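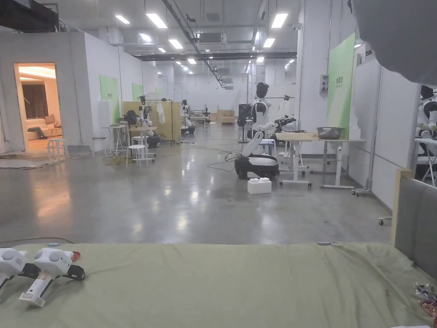

Which way do we fold the blue cloths now? In half lengthwise first, then in thirds, and the open edge goes toward the wall when it's on the pile.

23 Apr 2018, laundry notes. I wrote that at the top so I stop asking Berhanu every single time (sorry, Berhanu!). We used to go in quarters and the piles leaned. Thirds sit flatter and I can grab one without dragging its neighbor along.

Washed the first 40 at the low setting. The Bahrami powder leaves white streaks if I use the full scoop, so I'm down to half a scoop and a second rinse – much better. Ysaline wants to try 60 degrees for the stained ones. Fine by me, but please keep the green sheet out of that load, I don't want a blue tint on it.

Creases: corners first, then pull on the diagonal, then let go of one side and shake. Pulling straight across just moves the wrinkle to the middle, I've tried it plenty.

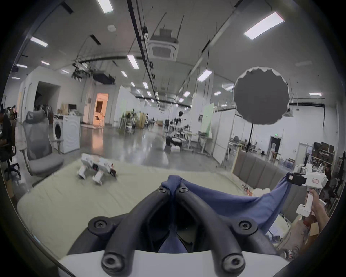 Blue cloth held between two grippers, above the mat.

Still to do: order 2 more bags of powder, ask Siamak where the big drying rack went, and iron the green sheet before it goes back on the bed. Leonidas has the spare pillowcases.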